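Ticket 546: Coaching portal sends every client to the wrong session
Opened 2022-11-29 by Boglárka Lengyel, Sternville Coaching & Development
Product: Vosard Booking, practice plan
Status: Closed, with grumbling 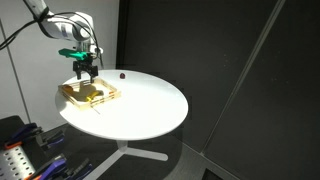

Since this morning every new client who books a first session with me gets the confirmation for "Managing Your Former Peers," a group workshop I last ran in August. I have had a career-change client ask whether she needs to bring her former peers. I've checked the session templates twice, logged out, logged in, cleared the cache, and had the coffee your help page doesn't mention but should. The branding side is fine and it's only the emails that have lost their minds. New bookings only. People who booked before today get the right reminders.

Steps to reproduce:
Open my public page. Pick "First conversation, 50 min." Choose any slot. Wait for an email about a workshop you didn't ask for.

Reply from Danylo Karpenko, Vosard Support

Hi Boglárka, thanks for the steps, which I followed. I am now also enrolled in Managing Your Former Peers. Could you tell me whether you've changed anything under Programs in the last day or so? Renaming, archiving, duplicating, anything like that.

Reply from Boglárka Lengyel

I archived the workshop last night. I was tidying up. I tell clients to close off finished work before starting new work and thought I might try it myself.

Reply from Danylo Karpenko

Understood. Archiving a program should detach its emails. In your account it did the opposite and made the workshop's confirmation the default for anything without its own. Your first conversation has no confirmation of its own, it has been borrowing the practice default since you signed up.

Please try this:
Programs > Archived > Managing Your Former Peers > Restore.
Messages > Defaults > Confirmation > select "General welcome."
Save, then archive the workshop again.

Reply from Boglárka Lengyel

Restored it, changed the default, saved. Got error 567, "This message is in use by 2 programs." Which programs? It doesn't say. I spend my working life teaching managers to give specific feedback and I'd like to offer your error messages a discounted package.

Reply from Danylo Karpenko

I'll pass that on to the people who write them. One is the workshop. The other is a draft called "Kiss," created in August, no description, no price. Does that mean anything to you?

Reply from Boglárka Lengyel

Keep It Short and Simple. It was going to be a half-day on presentations for the supervisors at Iltus. The outline reached eleven pages and I abandoned it. Please tell me it hasn't been visible to clients.

Reply from Danylo Karpenko

It was never published. Delete the draft or give it its own confirmation, and the default will save.

Reply from Boglárka Lengyel

Deleted. Default saved, workshop archived again, test booking made under my own name. I received a polite email welcoming me to a first conversation with myself.

What about the people who booked this morning? They still have the workshop email.

Reply from Danylo Karpenko

Go to Bookings, filter by today, tick the ones affected and choose Resend confirmation. It will use the new default. The old email can't be recalled, so you may want to add a line at the top. I've logged the archiving fault with our developers and linked it to this ticket.

Reply from Boglárka Lengyel

Resent, with an apology. The career-change client wrote back to ask if there are still places in the workshop. You can close this one.

Closed by Danylo Karpenko. Please also cancel my seat in Managing Your Former Peers.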